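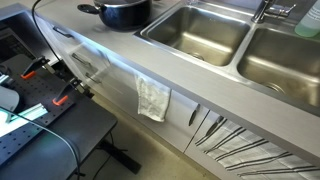 The Long Counter

Deividas Mägi got the job because he could make soup for a crowd and because he had his own knives, and he rode the bus up to Hiltlow with the knives rolled in a bath mat and a grin he couldn't do anything about. A kitchen! A whole kitchen, his until the end of September, with a window that looked out on the boat ramp and a steel counter so long he had to take six steps to get from one end of it to the other.

"You'll want to see the stove first," said Mrs. Manalastas, who ran the sailing camp and had the keys on a loop of orange rope.

He did not want to see the stove first. He wanted to see the sink, and there it was, two big basins side by side with a single-lever faucet behind them, and he put both hands flat on the divider between them and laughed out loud.

"It's a sink," said Mrs. Manalastas.

"It's a double!"

For eleven years he had cooked at the Torel, on the harbor side, where the one sink was the size of a shoebox and you had to lift the colander out to rinse a spoon. He had peeled potatoes over that sink with his elbows tucked in like a man on an airplane. Now he turned the faucet on over the left side, swung the spout, let it run over the right side, swung it back. The water drummed on the steel. He could wash lettuce in one and soak a pan in the other at the same time, and never have to choose. He told her this. She said breakfast was at seven and the kids liked their eggs hard.

She left him the keys and a letter from the last cook, folded into the top drawer on top of the ladles.

It was two pages, written in pencil by somebody named Orkden, who had signed with only the one name and a drawing of a fish. Deividas read it standing up.

The left burner at the back is a liar, Orkden wrote. Set it to low and it goes to medium when you turn around. The second drawer sticks in wet weather, so keep nothing in it you'll need in a hurry. Towel goes over the cabinet door under the left basin. I tried hooks and I tried a rail and the door is best, your hand finds it by itself after a while. The black pot is mine but it's too heavy for the train so now it's yours. Don't let them put it in the machine if they ever get a machine. Soap I cut with water or the kids use a bottle a day. Over the summer I made 1,362 pancakes, I kept a tally inside the pantry door. Beat that if you like.

Deividas went straight to the pantry and opened the door. Pencil strokes, bundled in fives, from the height of his knees to well over his head, and the total at the bottom with a ring around it.

"Oh, I like you," he said to the door.

He made the first batch the next morning, before anyone was up. The lake was flat and pink and he had the window propped open with a can of peaches. He used too much butter, on purpose. He found the liar burner was every bit as bad as described, so he moved to the front and got a rhythm going, pour and wait and flip, pour and wait and flip, and by the time the first kids came in with wet hair and sweatshirts on backward he had a stack on every plate he could find. A girl with a bandaged thumb ate four without sitting down. A very small boy asked whether there would be pancakes again tomorrow and Deividas said there would be pancakes until the world ran out of flour, and the boy nodded and went to tell the others.

He started his own tally on the other side of the door.

By the end of the second week he was at 310 and the towel had become exactly what Orkden said it would. He'd be at the sink with batter to the wrists, talking over his shoulder to whoever had drawn kitchen duty, and his hand would go down and to the front and there it was. It was an ordinary white cloth, a little frayed along the bottom. He washed it every night and hung it back on the door before he turned the lights off, and he liked that moment nearly as well as the mornings, when the basins were empty and the steel had a long shine down the front edge, and the pot sat off to the left with its handle turned out of the way.

In the pot he made everything else. Barley soup, bean soup, a chicken stew his grandmother used to make with dried plums, which he had expected the kids to hate and which they scraped down to the metal. He made oatmeal in it, and once, in a thunderstorm, when the boats were all in and nobody could go outside, popcorn, with the lid jumping and twenty kids shrieking every time it did.

The drawer stuck that day, too. He had put the can opener in it. He ate his words and his tuna both much later than planned.

He wrote to Orkden in August, care of the address on the back of the letter. He said the burner had been fixed and he sort of missed it. He said about the stew and the popcorn and the girl with the thumb, whose thumb was fine now and who could tie a bowline behind her back. He put the tally down last and underlined it, and then, since it didn't seem fair to send a number like that without any proof, he got a sheet of baking paper and laid it against the pantry door and rubbed the side of a pencil over as many of the marks as would fit.

The answer came nine days later on a postcard of a bridge.

Very good, it said. But how big are you making them?

Deividas read it twice, and looked over at the pan, and at the ladle, and put the postcard up on the windowsill next to the peaches. Then he went to find a ruler.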